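2 min read

We use cookies to improve this site. Manage choices or carry on.

Do moulded cup carriers really stop takeaway drinks spilling?

I do a coffee run up Ornley hill and the café keeps handing me one of those brown egg-box type carriers for two cups. I've been told they're safer than carrying by hand. I don't buy it. If I only have one drink, doesn't it just tip over? And does the lid matter more than the carrier?

Loukia Antoniadis

3 answers

Answer 1

They're fine, everyone uses them. Just don't run.

Answer 2

I'd be sceptical too. I served drinks in Lanbridge for 8 years and most of the spills I mopped up were badly fitted lids. Before a cup goes anywhere near a carrier, stand it on the table and see to the lid first.
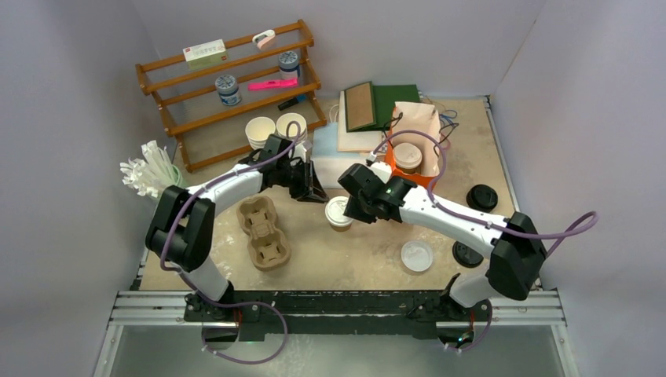 1. Press round the whole rim with the cup upright. One push in the middle doesn't seat it, whatever people say.

2. Lower the cup straight into the well. If it sits crooked, take it out and try again.

3. With a single drink, keep a hand under the loaded side. The two-cup sort has a narrow middle and I wouldn't trust it to balance by itself.

A soggy carrier goes in the bin. I've heard they can be dried out and reused, but I've yet to see one that stayed stiff.

Answer 3

Someone at work swears by a clip-on thing from Nolum. Looked like a waste of money to me. For one cup I'd skip the carrier and use your hand.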